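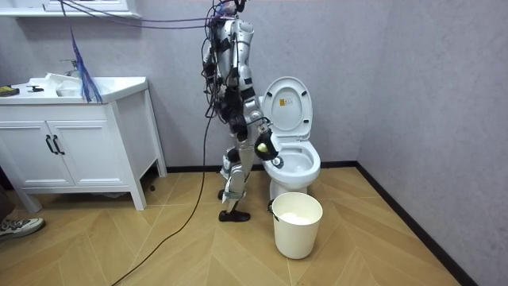
4.2 Domestic trials

The second part of the study moved the humanoid out of the shared workshop at Dotness and into a furnished bathroom. Up to that point all work had been done on an open floor, with plenty of space on every side. A small room places different demands on a full-size machine. It must stand close to fixed objects, keep its balance while reaching forward, and manage its own cables in a limited area.

The task was kept simple. The robot was to hold a small ball over the open toilet bowl and release it on command. A ball was chosen as a stand-in for household items of similar size, so that grip and arm position could be studied before any cleaning tool was introduced. The control software, named Sarora by its authors, was the version described in Section 3, with no changes to the walking routine.

Figure 4. Humanoid robot at the toilet, with the ball held above the bowl and the lid raised.

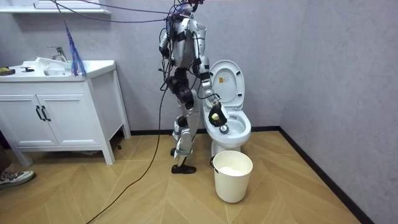
A total of 161 attempts were recorded during July. Of these, 82 were made with the arm path planned in full before the movement began, and the remainder with the path corrected during the reach. Pranab Pramanik was responsible for the arm and hand; Sewwandi Gazi prepared the balance settings and kept the log. Each attempt was stopped by hand if the forearm came too near the rim.

Cable handling proved to be the main source of delay. Pauses of up to 400 seconds were needed between attempts while the lines were laid out again. The members of the workshop had expected the reach itself to take most of the effort, and the timetable was revised accordingly. Results for the two planning methods are compared in Section 4.3.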